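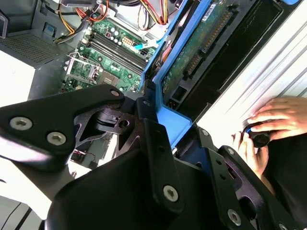
Mornidberg After School and Holiday Club
Minutes of the management meeting held on December 1, 2022 in the small hall

Present: Gianni Fabbri (chair), club manager, deputy manager, two parent representatives, bookings officer (minutes)
Apologies: school liaison

1. Minutes of the last meeting
Agreed as correct, with one change. Item 4 should have said that the side gate is locked at 9.15am, not 9.30am.

2. Matters arising
The first aid boxes have been restocked. The box for the minibus is still short of a foil blanket and the deputy manager will buy one.
The new sign for the pick-up door is up. Two parents have said it can't be read in the dark. The manager will ask the school whether the outside light can come on earlier.
The letter to families about nut-free lunches went out in September and does not need to be sent again before the holidays.

3. Places and waiting list
The club is registered for 50 children a session. There are now 59 families on the books, most of them using two or three sessions a week. The late session is full on four days out of five. The waiting list stands at 9.
One parent representative asked whether brothers and sisters of children already attending go to the top of the list. The manager said they do, but only where the form has been returned. It was agreed to put this in writing, as it is not in the handbook at present.
Families who have not used a booked session for four weeks will be phoned before the place is offered to anyone else.

4. Fees and money
The balance in the club account is 3267 pounds. This is after the autumn hall rent but before the December wages.
Unpaid fees were discussed without names. Three accounts are more than a month behind. The manager has spoken to all three families and two have set up weekly payments. The third will get a letter from the chair.
There was a long discussion about childcare vouchers. Some providers pay several days after the parent has sent the money, and the booking system then marks the family as late. Bookings officer to turn off the automatic reminder for voucher families until the new year and check those accounts by hand.
Session fees will stay as they are until Easter. To be looked at again when the hall rent for next year is known.

5. Late collection
Late collection has gone up since the clocks changed. The present rule is a ten-minute grace period and then a fixed charge. Staff said the charge is often not applied, as they do not like raising it at the door.
Agreed that staff will only fill in the late book and ask the adult to sign it. The charge will be added to the next invoice by the bookings officer. A family who phones ahead will not be charged the first time in any term.
Gianni Fabbri asked for it to be noted that two members of staff must stay until the last child has gone, and that both must be paid for it.

6. Holiday club
The holiday club will run for three days before Christmas and two days after New Year. Booking closes one week before the first day. Children need a packed lunch, a drink, a coat and indoor shoes. Wellingtons if they have them — the field is very wet.
The Drindeo soft play visit is confirmed for the second day. The coach will leave at 9.45am and will not wait. Any child arriving late will need to be taken to Drindeo by their own adult and signed in there with the manager.
Socks must be worn at soft play. The deputy manager will take spare pairs.
The coach is again from Rathnayake, who have sent their insurance paperwork. The manager has asked for lap belts on every seat to be confirmed in writing.
Refunds: deposits for the visit day will not be returned unless the club cancels. For ordinary days, a refund will be given with five days' notice. One parent representative felt this was hard on families whose children fall ill. After discussion it was agreed that a sick child may have the day carried forward to the February holiday.

7. Booking system
The bookings officer reported that Brunix will not take a second emergency contact unless the first has an email address. This affects several grandparents. Until it is put right, second contacts are to be kept on the paper forms in the register folder, and the folder must go on all trips.
Parents still cannot change a session themselves after noon on the day before. No one wished to alter this.

8. Staffing
One playworker leaves at the end of term. The post has been advertised and there have been two enquiries. Interviews will be held in the small hall, with one parent representative on the panel.
Food hygiene certificates for two staff run out in spring. The manager will book the course.

9. Any other business
Lost property is filling the cupboard. Anything without a name will be put out on the last day of term and what is left will go to the charity shop.
A parent has asked for a homework table. The deputy manager will try one in the quiet corner twice a week — no extra staff needed.

Next meeting: second week of the new term, 6.30pm, small hall. Agenda items to the bookings officer one week before.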